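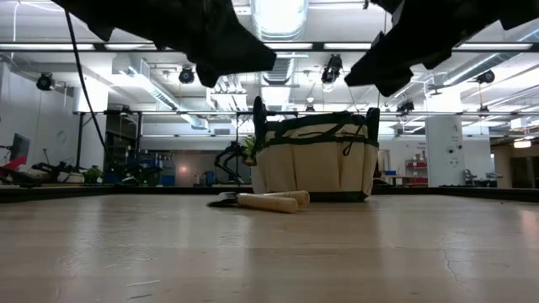
Photo: Merkelness picture library. Reuse permitted with credit.

Vulleo

Vulleo is a contact and diary program for small lettings offices, made by the software firm Hoxha and used mainly in the coastal town of Merkelness and the villages inland of it. It keeps the names of landlords and tenants, the dates of viewings, and the many small messages that pass between an office and the people it looks after. It is perhaps best known among its users for its reminders, which are the part of the program most people meet first and the part they tend to speak of most fondly.

Background

Before Vulleo, most offices in the area worked from Jirnura, an older card-file program that had served them well enough for years but could hold only one telephone number for each person. Anyone who has tried to reach a landlord who spends December abroad will understand why this became tiresome. Hoxha began by writing a small add-on for Jirnura, meant to do no more than hold extra numbers, and the add-on grew bit by bit until it could stand on its own feet. The first full version was taken up by 4 offices, and it could read an old Jirnura file without any retyping, a kindness that did a great deal for its good name.

Reminders

A reminder in Vulleo is always tied to a person, a property or a date, and it may be tied to all of them at once. To make one, the user opens the record in question, presses the bell at the top of the page, and types whatever they would like to be told. The reminder then waits quietly in the side panel until its day arrives, when it moves to the top of the list and turns amber. If it is left alone until the following morning it turns red, and it stays red until somebody either ticks it off or gives it a new date.

Reminders can also be handed from one member of the office to another. The person receiving one sees who sent it and may add a line or two of their own beneath, so that a simple note about a spare key can, over a few weeks, become quite a long and friendly conversation. The text of a single reminder may run to 661 characters. Longer messages are saved as letters and kept in a separate part of the record.

Repeating reminders were added later on, after many requests. They suit gas checks, rent reviews and anything else that comes round again, and they can be set by the week, the month or the year. One point that catches out new users is that changing a repeating reminder changes every later copy of it too, unless the box marked "This one only" is ticked beforehand.

Contact groups

People can be gathered into groups, such as all the landlords in one street or all the tenants whose agreements end in the same month. The program comes with 27 ready-made groups, most of which an office will never need, and any of them can be renamed or hidden. A person may belong to as many groups as the office pleases, and removing somebody from a group leaves their own record just as it was.

Use

In a notice dated 10/03/2022, Hoxha gave the number of people signed up to the program as 2,122, counting both full users and those with a read-only pass. Read-only passes are given mostly to bookkeepers, who can look through the diary and print from it but cannot alter an entry.

Jirnura files can still be opened in the current version from the Bring In menu, although pictures attached to the old cards have to be added again by hand.

See also

Jirnura
Hoxha
Merkelness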